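Lornside Robotics Club: Arm Set-up Guide
Section 5. Running the fruit sorting task

By now you should have the arm bolted down and the gripper opening and closing from the Medasero panel. If it isn't, go back to section 4, I'll wait!

1. Press Home and let the arm finish moving before you touch anything on the table.

2. Put the basket out at a slight angle and stick to that angle for the whole session (I moved mine halfway through in May and lost a good afternoon).

3. Set the fruit down with gaps between the pieces. The fingers need room to get either side, and a banana takes up more space than you'd think.

4. Load the club's task file. It should show 1,984 steps. If you see any other number, you've got the old one, so fetch it again from the Fudeten folder.

5. Set speed to 2 and press Run. Keep one hand by the stop button, please, even if you've done this loads of times.

CAUTION: Don't reach in to rescue a piece of fruit while the arm is live. Press stop first, then reach.

Note: grip force is on the second tab. I start low and nudge it up. Bruised fruit goes in the compost and we do run out.

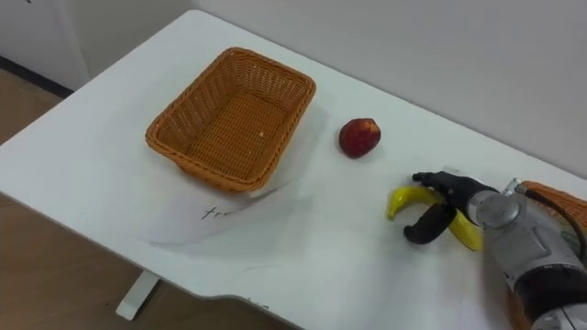
Dariusz Olszewski
Club lead, build and set-up

With the banana between the fingers like this, check your grip before you go on to the apple. I like the fingers curving round the fruit, one on each side. If yours are only catching the tip, stop, home the arm and go again from step 3.

6. When you're done, home the arm and switch off at the wall.

Last changed 28 Jun 2024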